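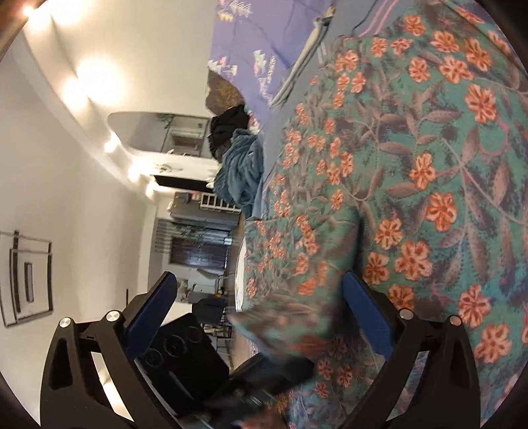
News from the guidelines group

Version 2 of the Brutholm handling notes goes out to members in November, and most of the changes concern soft goods. The old notes were written with boxes and cups in mind and said very little about cloth. A bedspread needs rules of its own. With a quilted one, the pads should close on a bunched section of fabric, pulled up between the two fingers, and the new text makes that the standard grip for anything quilted. Pinching a single layer at the hem is no longer accepted.

The notes also set a limit on squeeze force. For household bedding it is 40 newtons, measured at the pads before each session – the Beltov test block is fine for this. Write the reading in the log, with the time in Unix format so that records from different sites line up. 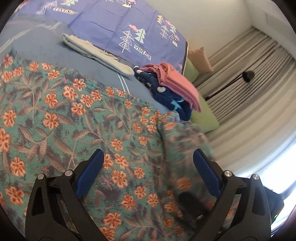 Fingers spread wide over a floral bedspread, with folded clothes further up the bed.

Open the fingers fully before moving to a new spot. Partly open fingers drag on loose cloth, and dragging was the most common fault in the 596 records we went through for this revision.

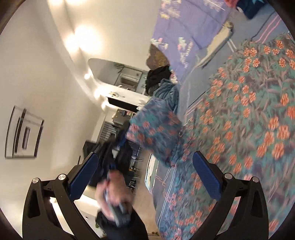 The section on people has been rewritten too. Hands may come near the gripper during household work, but the operator must call out before closing, and straps and buckles are to be kept clear of the joints. Sites using the Pylypenko checklist can keep it until their stock runs out.

Comments on the draft are still welcome – please quote the paragraph number.

Filed under: Standards & Safe Practice

Contact the newsletter desk | Back to top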